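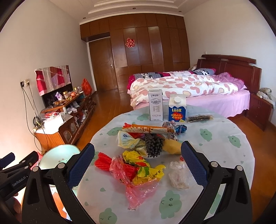
Peltport Perception Tools Group | Documentation

Section 7. Setting up a clutter session in Kikach

Use this section to load a tabletop recording into Kikach, label the packaging, and export it for the Devetti planner. You need Kikach installed and a Shawky calibration file for each gripper.

Loading the recording

1. Open Kikach and choose File > New Session.
2. Select the recording folder. Wait until the status bar reads Ready.
3. Assign a calibration file to each gripper. If a second gripper shows at the side of the view, it needs its own file.
4. Set the frame rate to 60. Other rates load, but the timeline markers will drift.
5. Drag the timeline to a point where both finger pads are in view and spread apart. Click Set Open Width.

Note: The pads are dark blue and the arms are black. If the pad outline jumps to a dark object on the table, lower Pad Sensitivity one step and click Set Open Width again.

Masking the table

6. Choose Surface > Fit Plane and click three bare spots on the cloth.
7. Turn on Ignore Print. Without it, the green characters on a cloth like this one may be proposed as objects.
8. Draw the work area around the tabletop. Leave out the bed, the cabinet and the floor.

Labeling

9. Run Propose Objects. Cartons usually come back as single regions. Crumpled bags often come back in pieces.
10. Select the pieces that belong to one bag and press M to merge them.
11. Set the material class. Use Clear Film for transparent bags and wrappers, Tinted Film for translucent ones such as the pink bag, and Rigid for cartons.
12. Where one item passes under another, as the red mesh-like piece does under the pink bag, set Order to Below on the lower item.

Caution: Do not leave Order blank on overlapping items. Devetti treats them as separate and may plan a grasp that closes on both.

Exporting

13. Choose Export > Devetti Scene. Keep the default port, 757.
14. Check the log for error 9 (missing calibration). If it appears, go back to step 3.

Last revised 2019-06-22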